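3. Packing loose vegetables at the counter

3.1 The bagging station

Loose produce is weighed and bagged in many small shops before it reaches the shelf, and the bag is often the slow part. Thin film bags cling to each other, fold back on themselves and close up again as soon as they are let go. We looked at this step using long eggplants, a yellow tray and a stack of plain bags.
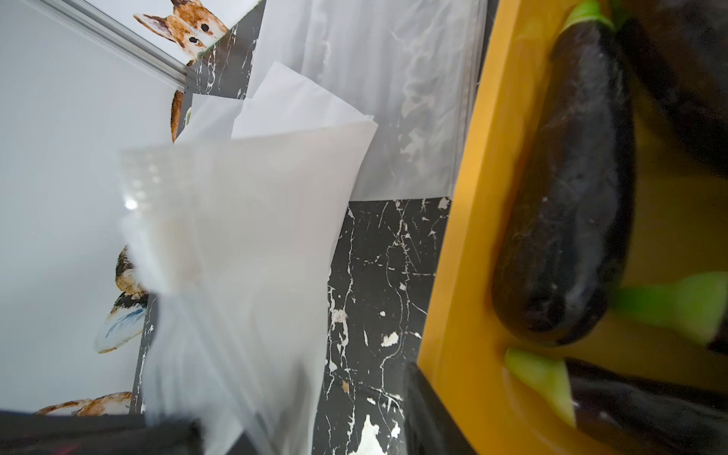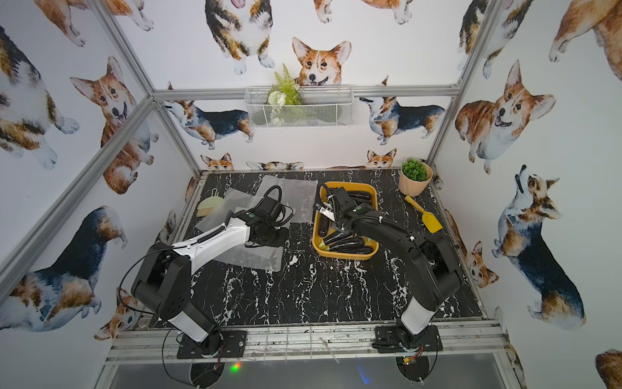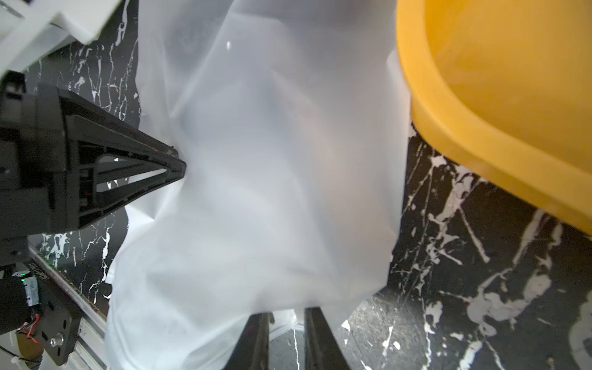 Figure 4. Translucent plastic at the bagging station. The eggplants in their tray can be seen in the second picture.

Nomvula Pillay and Sioned Parry
Powell Institute for Food Handling, Trernimora
Revised 11th July

The work surface is black with white veining. Its pattern shows through a single layer of film, and this makes it hard to judge by eye where a bag ends and the table begins. The plastic sheets lie in an overlapping pile to the left of the tray. A brush lies beside them, and a small potted plant and a yellow toy shovel are on the other side of the tray. These items were left in place during all sessions so that the layout would stay the same from April onward.

3.2 Materials

Bags came from one supplier (Rarnis) in a single delivery of 2000. We did not sort them or flatten them before use. A bag that has been crumpled holds its creases, and the mouth is then hard to tell from any other folded edge. Eggplants were bought from Govico, a local wholesaler, with the stems on. The stem end is stiff and can catch on thin film, so we recorded which end went in first.

3.3 Procedure

Each session covered 20 bags. A bag was lifted from the pile, opened and held beside the tray, and 4 eggplants were placed in it one at a time. A bag was set aside if the film tore or if the mouth could not be opened. Set-aside bags were kept and counted at the end of the session – they were not put back in the pile.

Across all sessions we logged 2947 separate grasps on the film. A grasp was counted each time the plastic was taken hold of, including repeat attempts on the same bag. Grasps on the eggplants were logged on a separate sheet and are treated in Section 5.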